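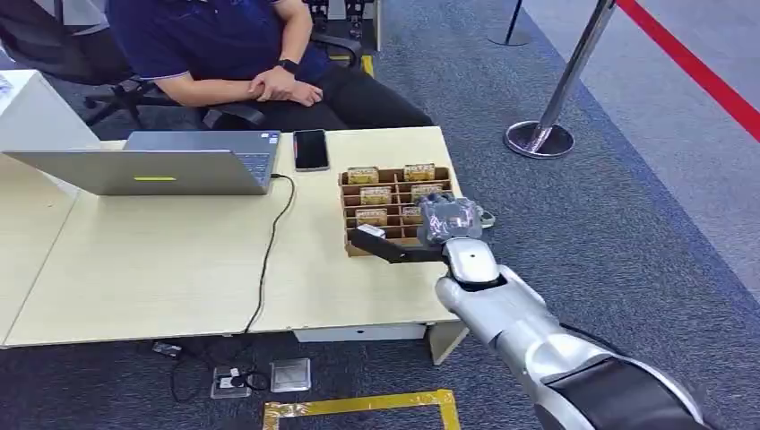 Page last changed: May 14, 2021

Category: Working Papers / Packing and Storage

Radura Papers, Fleltuddale

3.2 Materials and setting

The study looked at how small boxed goods are kept in order while they wait to be packed. Sorting was done at ordinary office desks in a carpeted room, with the same furniture the staff use for other work. Each desk held a cardboard tray divided by thin cardboard walls into small cells, with one package to a cell.

Figure 2. Compartment tray on a light wood-colored desk, with a laptop and a smartphone on the same surface. The packages stand upright in their cells, and several cells are empty.

Over the study period 382 packages passed through the trays, 300 of them in April. Staff were free to fill the cells in any order. Most left gaps between packages – a habit also noted in the earlier Valentini trial – and only 70 packages were placed in strict row order. Upright placement kept the ends of the boxes within easy reach, but it gave no fixed place for items that had already been checked.

Desk space was shared with personal and office items throughout. The effect of this sharing on sorting time is taken up in Section 4, together with the results for the Hullix trays.

© 2021 Radura, Fleltuddale | Contact | Back to top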